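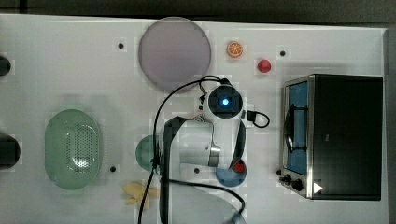
**What are the gray lines that build up on glazed plates and bowls?**

They are thin deposits of metal left by knives, forks and spoons. The glaze is harder than the cutlery, so the cutlery wears and the plate keeps the residue. In most cases the marks can be removed with a mild abrasive cleaner.

## Check that it is a metal mark

Wash and dry the plate, then hold it at a low angle to a lamp. Run a fingernail across the line.

- If the nail passes over without catching, treat it as a metal mark.
- If the nail catches, the glaze is scratched. Cleaning will lighten the line, since metal collects in the groove, but the groove stays.
- If the line is brown and branches like a river on a map, it is crazing or a crack. Abrasives do nothing for it. Stop using the plate for food.

Marks show most on pale matte glazes. On a glossy glaze they tend to sit in the center of the plate, where the cutting is done.

## Materials

- Powdered cleanser containing oxalic acid, or plain baking soda for light marks
- Two soft cotton cloths
- Non-scratch sponge
- Rubber gloves
- 50 ml measuring cup
- Dish soap

Do not use steel wool. It deposits more metal and can dull the glaze. Melamine foam works on some glazes and leaves a flat patch on others, so test it on the underside first.

## Procedure

1. Put on the gloves and open a window. Oxalic acid irritates skin and eyes.
2. Wash the plate with dish soap and warm water. Any grease left on the surface keeps the cleanser off the mark.
3. Measure 50 ml of powder into a small dish you do not eat from. Add water a few drops at a time until it holds together like toothpaste.
4. Test the paste on the foot ring or the back rim. Rub lightly, rinse, dry and compare with the glaze next to it. If the sheen has changed, go no further with that product.
5. Spread a thin layer over the marks and leave it for two minutes. Do not let it dry out.
6. Rub with a damp cloth in small circles, using light pressure. The paste turns gray as it picks up metal.
7. Rinse under running water, wiping with the sponge until no grit can be felt.
8. Wash again with dish soap, rinse and dry with the second cloth.

Repeat up to three times. Marks that are still there after the third pass are probably sitting in scratches.

## Pieces to leave alone

Skip this method on gold or platinum bands, on painted decoration applied over the glaze, and on anything unglazed. Overglaze decoration can usually be felt as a slight ridge. Antique lusterware should go to a conservator.

Melamine and other plastic tableware needs a different approach. Knife lines in plastic are cuts, and abrasives make the area around them cloudy.

## Keeping marks from coming back

Load the dishwasher so that plates and cutlery cannot touch. Pans are a frequent cause too – an aluminum rim resting against a plate for one cycle leaves a dark arc.

New stainless cutlery sheds more metal than old. Run it through several washes before using it on light-colored plates. Serrated knives mark faster than plain edges.

When stacking, put a paper or felt separator between plates with rough foot rings. An unglazed ring will scuff the plate under it, and scuffed glaze takes up metal quickly. Rough rings can be smoothed with wet 400-grit silicon carbide paper – keep the paper wet, wear a dust mask, and rinse the piece well afterward.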